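Falholm Open Day Recordings: Data Card

Summary
This set contains recordings made with hand-held grippers during the March open day of the Falholm household manipulation program. It holds 700 episodes covering 35 everyday tasks. The Britby office maintains the set, and Solange Holanda is the contact for access requests.

Collection
Visitors attended a short demonstration led by Ilari Kemppainen and were then invited to record with the grippers themselves. Groups were limited to 20 persons. Each participant signed a consent form before recording, and persons who appear in the recordings signed a separate form. Tasks in the bedding category include work with blankets while a person is lying in bed. Lighting was not standardized.
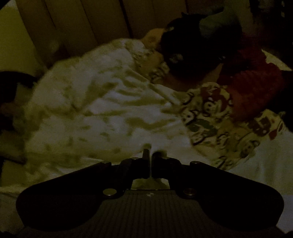 Episodes longer than 40 seconds were divided at the nearest pause. The task label assigned at the time of recording was kept for each part. Labels were entered by program staff and have been reviewed once.

Intended use
The set is provided for research and teaching. It may not be used to identify any person. Redistribution requires written approval from the Britby office.

Known limits
Many participants had no earlier practice with the grippers, and the quality of the motions varies. Recordings from the Zendia session have no audio.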